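Elen hand-held grippers: frequently asked questions
Page updated 12/03/2026

What is Elen?
Elen is our method for teaching robot arms with soft everyday things. A person does the task with a gripper in each hand, and the policy learns from the movements and the gripper views together. We love how natural it feels!

Why start with caps?
A cap is a lovely problem. The brim holds its shape, the crown flops wherever it likes, and two caps side by side can hide each other's edges. If a policy copes with those, we get excited. 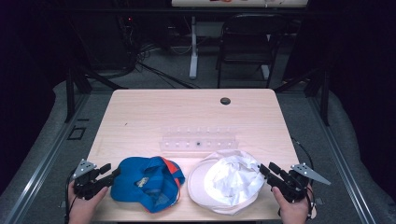 Blue and white caps on the table, one gripper on either side.

How many demonstrations did you use?
The Trandier set has 3000, recorded by 11 people. Newcomers get 100 practice goes first, and those are left out of training.

Do I need a robot to record?
No, and we think that's the best bit. You need 2 grippers and a table. The arms only come in at the testing stage, which we run at our Litton lab.

What does the policy see?
It gets the view from each gripper, looking past the fingers to the table. Both pads stay in sight, so it can learn how wide the gap should be before closing on fabric.
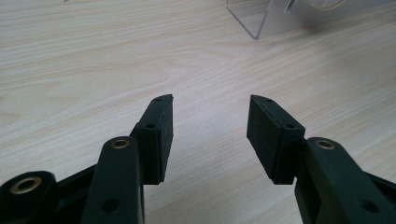 Gripper view, with the pads apart over bare wood.

Does it work on other clothing?
Scarves and gloves are next, under the Mateos project. We hope to share first results in August.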